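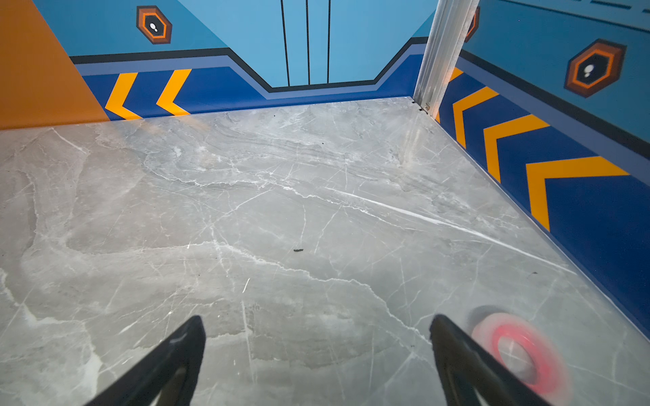

Slavica Babić reckons grout haze comes off with plain vinegar and I should stop whingeing and get the mop out.

Slavica no. Not on stone. Vinegar eats marble, my aunt did her whole vanity top that way and it looked like someone had sneezed acid on it. Might be fine on porcelain but the previous owners left zero paperwork so I don't know what I've got

anyway. Reno thread, part whatever. Clanddale house, back half. Muting is free

Quote one for the laundry came in Tuesday: $3,020. For a laundry. Doesn't include the tap

Quote two was a bloke who looked at the ceiling for ages, said "yeah nah" and drove off. Still waiting on the email

So we're doing the painting ourselves. Colour is Miranda by Orkilik, it's a sort of tired green. Looked lovely on the card, looks like a hospital on the west wall after 4pm. Have bought the big tin already so we live in a hospital now

Siamak Ebrahimi asked if we sugar soaped first. Yes Siamak. Twice. My elbows are cooked

Things I've been to the hardware store for this week: masking tape, more masking tape, the right masking tape, a sausage

Skirting boards next. 11 lengths, primed, all leaning in the hallway where you catch your shoulder on them going to the loo at night

Does anyone mitre internal corners any more or is everyone scribing them?? Watched two videos, they hate each other

Update: 60 replies about scribing. Scribe them. OK. I hear you. The coping saw people are very intense

Slavica back again to say she meant the vinegar for HER tiles, which are ceramic, and she stands by it. Fine. Noted

Rang the council re the downpipe. I was number 123 in the queue. Hung up at lunch, will try agian in the morning

The Imier exhaust fan arrived – wrong size duct. The box says one thing and the sticker on the fan says another. Returns want it in the original packaging, which went out with the recycling obviously

Second coat on the ceiling done. Can see every spot I missed, but only lying down

If you've got a plasterer on the north side who picks up the phone please send me the number. Will pay in lemons as well as money, the tree has gone beserk

Power's off till 3 while they do the new circuit so that's me for a bit – kettle on the camp stove

Search posts, people and tags
Contact | Copyright | Back to top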